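Twenty ends at Prenitz

I've been meaning to write up the June pairs final for ages, and I've finally run out of excuses!
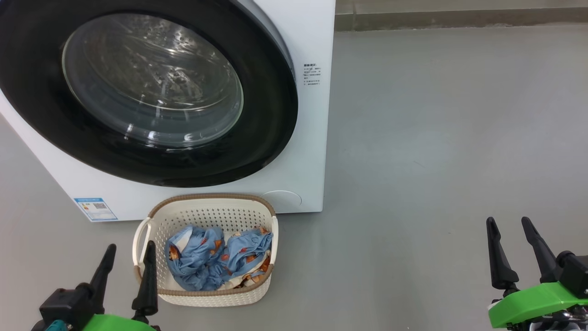
Slavica Petek skipped for us and I led, which suits me fine (fewer decisions, more walking). We were up against Renji Morikawa and Sorin Tomić, who'd knocked out the Gistau pair that morning and looked very relaxed about it. The green was running slow – lovely if you've a heavy arm, and I haven't – so I was short with nearly everything until smoko.

After that we clawed back a 3, then a 2, and went into the last end one shot down. Slavica drew beautifully, Sorin drew better, and they won by two. I'd play it all again tomorrow, sore knee included.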